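Plunville Home Help
Questions and answers from people who keep house

Kitchen > Cleaning up > Drinks and glassware

Leftover iced tea and juice: what goes down the drain, and how do I stop the glasses from getting stained?

Asked 7 August 2022
Viewed 156 times
3 answers

We moved into a rental in December and the kitchen is small. There is a single sink with no garbage disposal, one short stretch of speckled counter, and no dishwasher. I do all the dishes by hand in a plastic tub.

My problem is leftover drinks. Everyone in the house leaves an inch or so of tea or juice in the glass, and by evening there is a row of them. I have been tipping each one straight into the sink. Two things have come out of this.

First, the drain smells sweet and sour after a few days. I clean it with hot water and dish soap and it comes back. The juice we buy has pulp in it (it is the Kimaro orange and peach one, if that matters) and the tea is made from loose leaves, so there are always bits.

Second, the ribbed glasses are getting a brown tint down in the grooves. The smooth ones wipe clean. The ribbed ones don't, and a sponge slides right over the ribs without getting between them. They were a gift and I would like to keep them looking decent.

What I want to know:

Is there a better way to empty the glasses than one at a time into the sink?
Is it the pulp that makes the drain smell, or the sugar?
How do I get tea stain out of ribbed glass without scratching it?
Does it matter what order I wash things in if I only have one tub?

I don't want to use anything with strong fumes. The window over the sink is painted shut.

Comments on the question

What are the pipes like? Old metal ones hold on to gunk more than plastic ones do.

(Asker) Plastic under the sink. I don't know about the part inside the wall.

Are you sure the smell is the drain and not the overflow hole? Mine was the overflow hole.

(Asker) No overflow hole on this sink. I checked the rubber stopper too and it was clean.

Answer 1 (accepted by the asker, 27 votes)

I have washed by hand for most of my life, the last nine years with a single sink, so I can go through all four questions.

Emptying the glasses. Use a slop bowl. My grandmother had one on the table at every meal and I thought it was only an old habit until I had a kitchen without a disposal. Set one bowl at the back of the counter by the wall, where it won't get knocked, and pour every leftover into it as the cups come in. The washing tub stands in front of it. When the last cup is empty, the bowl goes through a fine strainer into the sink, once, with the cold tap running. The pulp and leaves stay in the strainer and go in the trash or the compost.

Pick a bowl that is wider than you think you need. A narrow one splashes. Light-colored inside is best, so you can see what has settled in it before you pour it off. Glazed ceramic rinses clean. I would not use a plastic bowl for tea, it picks up the color and keeps it.
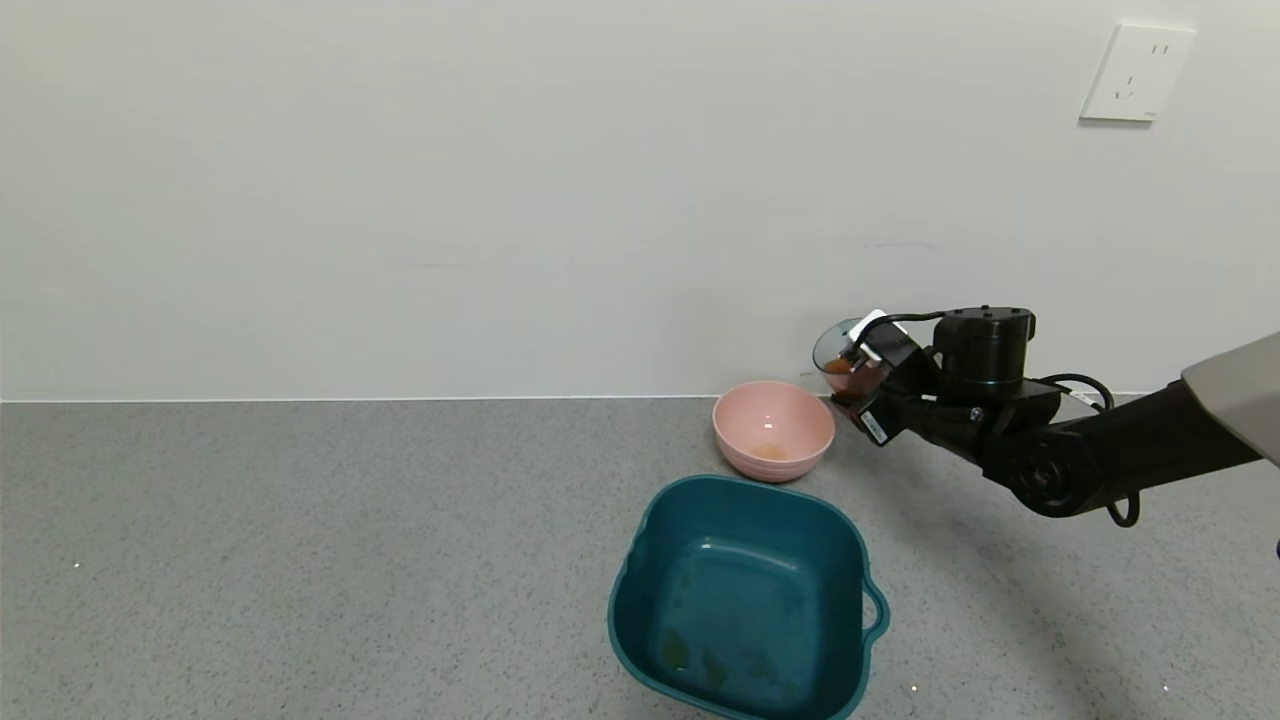 The drain

It is both, but mostly the pulp. Sugar by itself dissolves and washes away if you send enough water after it. Pulp sticks to the inside of the pipe just below the strainer, and then the sugar feeds whatever grows on it. Once you stop sending pulp down, the smell should ease off. What is already in there has to be cleaned out once.

To do that without fumes, unscrew the trap under the sink. On plastic pipe it is two large nuts you can turn by hand. Put a bucket under it first. Take the trap to an outside tap or a laundry sink, scrub it with a bottle brush and dish soap, rinse it and put it back. Check the washers are sitting flat before you tighten. Run the water and feel around both nuts with a dry paper towel. If the towel stays dry you are done.

If it is a rental and you would sooner not touch the pipes, ask the landlord to do it. It takes ten minutes.

The ribbed glasses

Tea stain is a thin film and it comes off with baking soda. The trouble with ribs is reaching them. A sponge is the wrong tool. Use a soft bottle brush inside and an old soft toothbrush outside, and always brush along the ribs from the base up to the rim. Going across them only cleans the tops.

Make a paste with baking soda and a little water, thick enough to stay on the brush. Brush it in, leave it for a few minutes, brush again and rinse with warm water. For a heavy stain, fill the glass with warm water and one denture tablet and leave it overnight. Denture tablets have very little smell.

Do not use steel wool or the green scouring pads. They will leave fine scratches in the grooves and the tea will hold to those even better.

Most of the stain comes from the tea sitting. When you empty a ribbed glass, tip it well over and give it a second to run out, and turn it a little in your hand while it is tilted so the liquid leaves by a different side from the one it pooled on. Look down the inside wall before you put it in the tub.
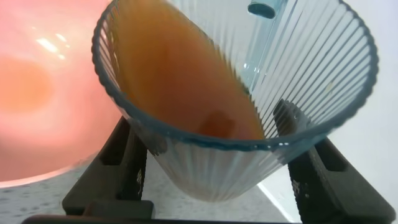 Then rinse it with a splash of cold water and pour that into the slop bowl as well. With that one rinse I only need the baking soda on mine every couple of months.

Hold on low down, near the base. Ribbed glass gives a decent grip when dry, but with soap on it the ribs do not help as much as people expect. I have chipped two rims on the tap by holding the glass near the top and swinging it around.

Order of washing

Glasses first, while the water is clean and hot. Then cups, then silverware, then plates and bowls, then pans. The slop bowl goes in after the plates – it has had everybody's drinks in it. If the water turns cloudy before you get to the plates, change it. A tub with a handle or a good rolled rim is easier to tip out than one with a thin edge, and if yours is flexing when you lift it, fill it less.

Do not stack glasses in the tub. Wash two or three at a time and take them out before adding more.

Comments on Answer 1

The turning trick works on narrow vases too.

Can you use the poured-off tea on plants?

(Author of answer) Plain tea, cooled and with no sugar or milk, yes, now and then. I would not do it with juice. You will get fruit flies in the pot.

(Asker) I took the trap off this afternoon. It was bad. Everything you said about the pulp was right. I am using a cereal bowl as the slop bowl for now and will look for something wider.

Answer 2 (6 votes)

Mostly agree with the above. I will add a few things.

A strainer basket that sits in the drain does the same work as the hand strainer and you do not have to hold it. The mesh ones are better than the ones with punched holes. Pulp goes right through punched holes. Mine is a Jelska, it fits a standard drain and I empty it by knocking it against the inside of the trash can. It needs a brush every week or it turns slimy.

For the stains, white vinegar also works, warmed up a bit, and the smell is gone in an hour. I know you said no strong fumes so maybe skip it with that window. Never mix vinegar or anything else with bleach.

I disagree on the slop bowl a little. If you have a short counter, a bowl and a tub together take up most of it, and there is nowhere left for the drying rack. In my last apartment I kept a lidded quart jar under the sink and poured leftovers into that. A jar has a smaller mouth, so you have to go slowly with wide glasses, and I did spill. A canning funnel fixed it.

Also consider smaller glasses. We switched the kids over to small clear cups and the leftovers dropped to almost nothing. They can always come back for more.

Comments on Answer 2

Jar is fine but you have to empty it daily. Ask me how I know.

Do the small cups survive being dropped?

(Author of answer) Ours are plastic, so yes. They get cloudy after a year or so.

Answer 3 (0 votes)

Just get a dishwasher. Varkeck makes a countertop one that hooks to the faucet. I paid 127 for mine used and it does ribbed glasses fine.

Comments on Answer 3

The asker said the counter is short. Where would it go?

Ours left the ribbed glasses cloudy. Hard water here though.

(Asker) Thank you, but there isn't space for one, and the lease says no appliances hooked to the tap.

Update from the asker

Adding this for anyone who finds the page later. The drain has not smelled since I cleaned the trap. I pour everything into one bowl and strain it, and there is a surprising amount of pulp in the strainer each night, so I can see where it was all going before.

The baking soda took off most of the brown on the first try. Two of the glasses needed the denture tablet. One still has a faint line near the base where the ribs run together, and I am going to try it again with a smaller brush. The toothbrush head is too wide for that spot. If anyone knows a brush that gets in there, please leave a comment.

Comments on the update

Try the little brushes sold for cleaning reusable straws.

Or a cotton swab with the paste on it. Slow but it gets there.

Related questions

Tea stains on the inside of a white teapot
Plastic dish tub has a greasy ring that won't come off
How often should a sink strainer be replaced?
Juice pulp in the compost, is it too acidic?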